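An open day at Wullow

Monday, November 10, 2025

I drove 46 miles to the Wullow open day because the flyer promised a kitchen robot at work.

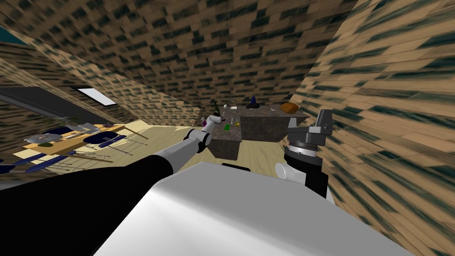
The kitchen was a simulation on a big screen. Fine, but the flyer could have said so. Our guide from Fernach told us the software had run 314 practice kitchens since March, and I asked how many of those had been real. He said that was "the next phase." I've heard that one before.

We got 3 runs before lunch. The audience clapped after each, me included, out of politeness I suppose. When I asked to see a run that went wrong, he moved on to the Coutinho slides.

I'm not against any of it. Rehearsing on a computer is cheaper than breaking glasses. But I can't judge a helper for my mother's house from a kitchen with no crumbs in it. They say there'll be a real one at Sandavgate next spring. I'll go, if they let me bring my own dishes.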